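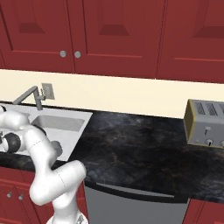 Tsang wrote back overnight that it has to be the controller, the gripper model they ship has been out for ages and no other customer gets the wrist shake, please try the stock joint controller with their gripper and send the log. Fine. Trying it. Keeping everything in this ticket from now on so it's in one place.

Ticket 2457
Opened: 12 February 2020
Project: Hokier kitchen sim
Status: open, waiting on vendor for part of it
Component: gripper comparison, Tsang vs Delluron, on the white arm, sink and counter tasks
Severity: blocks the comparison, doesn't block anything else

Short version for anyone landing here
Same arm, same kitchen, same start pose (folded, over the sink side). With the Delluron gripper the arm goes from the sink to the open counter and settles. With the Tsang gripper it goes to the same spot and the wrist never settles, keeps buzzing until the task times out. Both on the Drarnari controller. Can't put up any numbers for grasp success while one of them is shaking, the comparison would be junk.

What we expected
Swap gripper, change the tool file, run. Maybe slower with the heavier one.

What we get
Shake in the last wrist joint, small at first, then it spreads to the one before it. Elbow stays quiet the whole time. Worst with the arm stretched out toward the toaster end of the counter. Hardly there when folded over the sink. Gripper open or closed makes no difference that I can see in the logs.

Log

Entry, morning
Switched from Drarnari to the stock joint controller like Tsang asked. Tsang gripper on. Shake gone?? Ran it again. Shake gone. Ran the whole sink-to-counter sequence, no buzz at all, but the arm sags on the way over and lands low. Low enough that the fingertips touch the counter before they should. So not usable for grasping but yes, no shake.

So they have a point. Sent them the log. Not closing.

Entry, a bit later
Put the Delluron gripper on the stock controller to be fair to both. Also sags, less. Also no shake. So stock = sag for both, Drarnari = fine for Delluron, shake for Tsang. The controller is involved but it isn't the whole story or Delluron would shake too.

Entry
Checked the obvious stuff again since somebody will ask:
- tool file is the right one for each gripper, yes, opened both and looked
- flange offset, same in both
- collision between gripper and wrist turned off for the mounting plate, yes
- physics step same in every run
- no leftover object from the last task sitting in the fingers
- random start pose off, every run starts folded over the sink

Entry
Had a theory about the faucet. The spout leans out over the back of the sink and on the way up the planner goes close to it, so I thought maybe a contact there kicks the wrist off and it never calms down. Moved the start so the path stays well clear. Shakes the same. Turned faucet collision off altogether. Shakes the same. Collision back on. Not the faucet. Leaving this in so I don't get the same idea again next week.

Entry
Contact log for the Tsang run on Drarnari. No contacts with the counter, none with the sink rim, none with the cabinets. Lots of contacts gripper to gripper. Finger link against its own palm, on and off and on and off, right through the move. Delluron has none of these.

This is the first thing today that looks like something.

Entry
Turned off finger/palm self collision for the Tsang model. Shake is smaller. Not gone. Annoying, was hoping for gone.

Reply from Tsang (pasted from mail, trimmed)
The finger and palm shapes overlap slightly in the closed position by design, the real part has a rubber pad there that compresses. You can disable that pair safely. We'd still suggest lowering the gains on your wrist joints as the gripper's mass is higher than what your controller was tuned for.

Right, so overlap is known. Would've been nice in the readme. Asked them what mass we should be using, because the number in the model file and the number on the data sheet don't match. No answer yet.

Entry
Lowered the wrist gains in Drarnari in steps. Went down by 5 percent at a time. Shake gets smaller each step, and the settle time gets longer each step. By the time it's quiet the arm takes so long to stop that the task clock runs out anyway. Technically fixed, practically no.

Put the gains back. Saved the set in the project folder under wrist_soft if somebody wants to try it on a task with no clock.

Entry, after lunch
Inertia. Should have looked here first. Opened the Tsang model file properly this time, not just the tool offset. Fingers have mass but the inertia values are tiny, looks like they were left at a default or someone used the wrong units. Palm looks sane. Delluron's fingers have values that make sense for their size.

Very light-to-turn fingers hanging off a stiff controller, that'll ring. Drarnari pushes hard on position error, the stock one doesn't, which matches what we saw with the sag.

Entry
Recalculated inertia for both Tsang fingers from the mesh, assuming even density. Put it in a copy of the model, original not touched. Finger/palm pair still disabled. Original wrist gains.

Run: arm lifts out over the sink, across to the counter, stops. Quiet.
Run again: quiet.
Reached toward the toaster end, which was always the bad one: tiny wobble on arrival, dies out right away. I can live with that.

Entry
Turned finger/palm collision back ON with the new inertia, to see which of the 2 changes did the work. Shake is back, weaker than this morning. So need both. Turned it off again.

Entry
Sanity run on Delluron with nothing changed, just to be sure I didn't break something shared. Same as before. Good.

Camera note, goes here because I don't have another ticket for it
The overview camera sits back and shows mostly counter, dishwasher front and toaster, arm over on the left. Good for checking the elbow and the general path. Useless for the fingers when the arm is folded toward the left, end of the arm goes out of view. I've been reading finger state from the log only. For the actual comparison we need a camera on the wrist, or move the overview over toward the sink. Don't change it mid comparison though, pick one and keep it for both grippers. The wrist camera mount in the Delluron file blocks part of the view when the fingers open, the Tsang one I haven't checked.

Reply from Drarnari support
They looked at the log. Say the controller is behaving as designed and the ringing is what they'd expect from bad inertia values. They suggest turning on their damping option for light tools, setting it to 46 and leaving the gains alone. They also said the option is off by default since the August release. Didn't know that. Not in our notes anywhere.

Entry
Tried it. Original Tsang model, tiny inertia, damping at 46, finger pair disabled. Quiet on the short move, slight buzz stretched out. Better than I thought, worse than fixing the model. With the fixed model AND damping: clean everywhere including the toaster end, settle time still inside the clock.

Same setting with Delluron: no change I can find in the settle. So we can run both grippers with identical controller settings, which was what I wanted in the first place.

Settings to use from now on (both grippers)
controller: Drarnari
wrist gains: original, don't touch
light tool damping: on, 46
gripper model: Delluron as shipped. Tsang = our fixed copy
self collision: finger/palm pair off for Tsang
start pose: folded over sink
camera: see note, not decided

Throw out anything run before today with the Tsang gripper. Delluron runs from before I'd redo as well, damping was off then so they aren't like for like. I know, sorry.

Still open
- right mass for the Tsang gripper, file or data sheet. Waiting on them
- does closing on a real load bring the shake back? Have only moved it empty so far
- with the finger pair disabled, can the fingers sink into the palm on a full close. Probably yes a little. Need to look before anyone trusts the grip width readout
- stock controller sag, seperate problem, not chasing it here
- which camera

Entry, end of day
Tsang confirmed the inertia values are wrong in the file, fix in their next drop, no date. Mass question went to a different team on their side. Keep using our copy till then and diff it against theirs when it shows up, don't just overwrite.

Leaving ticket open for the load test. Will start with the lightest object adn go up.

Related tickets
Arm sags on stock joint controller, Hokier kitchen
Delluron fingers open past limit after reset
Wrist camera mount in view when fingers open
Drarnari settings lost on project reload
Faucet collision shape too wide
Tool file not reloaded after gripper swap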